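Chapter 6

Two-Arm Workcells: Planning and Running the Term Project

After working through this chapter you should be able to

- write a task specification for a two-arm bench job that another team can run without asking you questions
- divide a job between a left and a right arm and state the condition for each handover
- define a reset state and check a bench against it
- keep a trial log that separates a failed grasp from a failed placement
- estimate how long a set of trials will take, including resets

Terms introduced in this chapter: workspace overlap, reset state, trial, episode, abort, kitting, clearance pose, fault code.

6.1 From one arm to two

Chapters 4 and 5 dealt with a single arm bolted to a bench. You programmed it to reach a point, close on a part and put the part somewhere else. The arm had the bench to itself, and the only collisions you had to plan for were with the bench, the part and the arm's own links.

A second arm changes the problem in ways that are easy to underestimate on paper. Each arm is now a moving obstacle for the other. The region that both can reach, called the workspace overlap, is where most useful two-arm work happens and also where most stoppages occur. A plan that is correct for each arm taken alone may still fail when the two are run together.

There is also a gain. One arm can hold an object while the other acts on it. One arm can fetch the next part while the other places the current one. A long object can be supported at both ends. Whether these gains are worth the extra planning depends on the job, and part of your term project is to make that judgement and defend it in writing.

The project described in this chapter was first run at Fisitz College as a single-term elective for second-year students. Heike Nolte wrote the original task sheets, and Arne Ruppert rewrote them after the first intake to include the reset procedure in section 6.4. The version here keeps his numbering. Teams using other equipment can follow it with small changes to the reach tables in Appendix C.

6.2 Team roles

A project team has four members. The roles rotate at the end of each bench session so that every student fills each role at least twice during the term.

Operator. Starts and stops the arms, keeps one hand near the stop control and makes no other adjustments while the arms are powered.

Bench hand. Places parts, resets the bench between trials and confirms aloud that hands are clear before the operator starts.

Recorder. Keeps the trial log. The recorder does not touch the bench or the arms.

Reviewer. Watches for departures from the task specification and may call an abort at any time. An abort called by the reviewer is never argued during the session. Disagreements are written up afterward.

Teams of three may combine recorder and reviewer. The operator's role is never combined with another. Students sometimes ask why, given that the operator is idle for much of a session. Imani Escobedo, who taught the second intake, answered by having each team run five trials with the operator also keeping the log. The average delay between a visible fault and the stop being pressed was longer in every team.

6.3 Writing the task specification

The specification is a document of one page, two at most. It states the parts, the starting state, the finishing state, the order of steps, the arm responsible for each step and the conditions under which the trial is aborted. It does not contain code.

The most common weakness in student specifications is a finishing state that cannot be checked. "The parts are put away neatly" is not checkable. "Each part rests fully in its own recess and the lid closes under its own weight" is checkable, and two people looking at the same bench will agree on the result.

The second most common weakness is silence about the other arm. If step 4 belongs to the left arm, the specification must say where the right arm is during step 4. The usual answer is a clearance pose, meaning a fixed position outside the overlap from which the arm can re-enter without crossing the other's path. Name your clearance poses and use the same names in the code.

Worked example. A team led by Tarek Abu Hammour chose to sort machine screws into trays. Their first draft listed eleven steps, all assigned to "the arm". On review they found that seven of the steps could be done by either arm, two needed the left arm because of the tray position, and two needed both arms at once. They moved the tray to the middle of the bench, which removed the left-arm restriction, and rewrote the sheet with nine steps. Their revised specification was accepted without comment.

6.4 The reset state

A trial is one attempt at the whole task, from the starting state to either the finishing state or an abort. Trials can only be compared if they begin the same way. The reset state is the written description of that beginning, and the bench hand's job between trials is to restore it.

Not every variation needs to be removed. If the task is meant to cope with parts lying at different angles, then the angle should vary and the specification should give the permitted range. What must not vary is anything the specification treats as fixed: the position of the bench, the height of the arms, the set of parts and the room lighting where cameras are in use.

Allow time for resets. In the first intake at Fisitz the teams allowed none, and most finished less than half of their planned trials. A useful planning rule is to time five resets by hand, take the longest and use that figure for all of them. With a reset of 40 seconds and a trial limit of 30 seconds, each trial occupies 70 seconds of bench time before any fault is counted.

6.5 Kitting as a first two-arm job

Kitting is the placing of a fixed set of parts into a fixed set of positions, usually a tray or case. It is recommended as the first two-arm job for three reasons. The finishing state is easy to check, the parts can be ordinary items from a hardware shop, and the work falls naturally in the overlap. It also punishes poor sequencing, as a part placed too early may block access to a recess needed later.

Hand tools suit the purpose well. They differ in weight, length and balance, and they must be gripped at a sensible point if they are to arrive at the recess in the right orientation. A hammer held near the end of its handle will try to rotate in the fingers. A screwdriver is close to symmetrical about its long axis and forgives a poor roll angle, though it does not forgive a poor pitch angle.

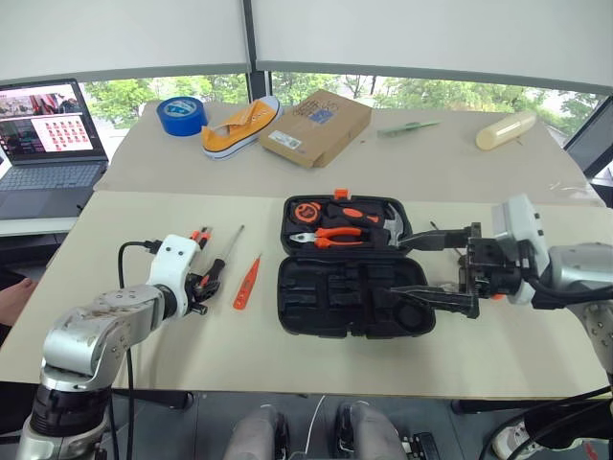
Sequencing a tool case begins with the question of which recesses both arms can reach. With the case lying open in the middle of the bench, either half may be in range of both arms, and the plan should say which half is filled first and which arm enters it. Take a state in which the tape measure and pliers are in the lid half, the lower half is still empty, the left gripper has a screwdriver and the right gripper has a hammer. Two grippers are loaded and the case lies between them, so the specification must name the arm that moves first and the pose in which the other waits. It must also cover any tool still lying on the work surface, such as the orange voltage tester screwdriver near the left gripper, which should be given to a named arm as a later step. A plan that sends both arms toward the lower half together may run correctly several times and then stop on a contact fault when one tool is held slightly off its usual angle.

Items on the bench that are not part of the kit should be listed in the specification as well, with an instruction that they are to be left alone. Waltraud Kettler's marking notes deduct for any object that is within reach of an arm and missing from the sheet.

6.6 The trial log

The log has one line per trial. The columns are trial number, start time, result, step at which the trial ended, fault code and remarks. Use the codes below.

G1 Grasp missed, part not moved
G2 Grasp missed, part displaced
G3 Part dropped in transit
P1 Placement short of the recess
P2 Placement in the wrong recess
P3 Part in the correct recess but not seated
C1 Contact between arms
C2 Contact between an arm and a fixed object
A1 Abort called by the reviewer
A2 Abort called by the operator

Grasp and placement faults must be kept apart. A team that records only "failed" cannot tell whether to adjust the fingers or the approach path. Where a trial shows more than one fault, record the first and mention the others in the remarks.

The combined log from the first two intakes holds 2491 trials, of which 1598 reached the finishing state. Appendix D breaks these down by fault code and by week of term. You will use that table in Exercise 6.4.

6.7 Exercises

6.1 Choose a case or tray with at least five recesses. Write a reset state for it in no more than 120 words. Exchange sheets with another team and set up their bench from the text alone. Note every point at which you had to guess.

6.2 For the same case, draw the overlap of the two arms at bench height using the reach tables in Appendix C. Mark the recesses that only one arm can reach.

6.3 Write the step list twice, once using a single arm throughout and once using both. Estimate the time for each, including resets. State which you would build and why.

6.4 Using the table in Appendix D, find the fault code that declines fastest over the term. Suggest one cause that has to do with the students and one that has to do with the equipment.

Section 6.8 turns to gripper fingers and the effect of pad material on codes G2 and G3. Bring your completed log from Exercise 6.1 to that session.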